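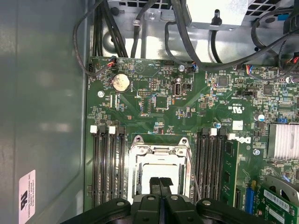
Inside a desktop computer, side panel off.

Repair Bench Assistant, part time – Grulley Community Workshop

Grulley Community Workshop is looking for a bench assistant to join our repair room in January. The room takes in household goods from members and the public: lamps, sewing machines, radios, toasters, desktop computers and the odd bicycle.

You would book items in, write up fault notes, do basic cleaning and fixing, and order parts through our supplier, Pemo. Mains electrical work is checked and signed off by Mirjam Hermans before anything goes back to its owner.

The job is 5 hours a day, three days a week, on a casual rate under the award. Some evening work is needed when we run classes.

You will need:
Steady hands and reasonable eyesight, glasses are fine
Clear handwriting or decent typing
Some experience fixing things, paid or at home
A current Working with Children Check, or willingness to get one

A driver's licence is useful but not required. Training is given on the booking system and on test and tag.

To apply, send a résumé and a short letter to Rosalba Marino at the front desk, quoting job number 3111. Tell us about something you have repaired – it doesn't matter if it took a few goes. Questions about hours and pay can go to Till Schwerdtfeger on extension 931.

Posted 2019-11-07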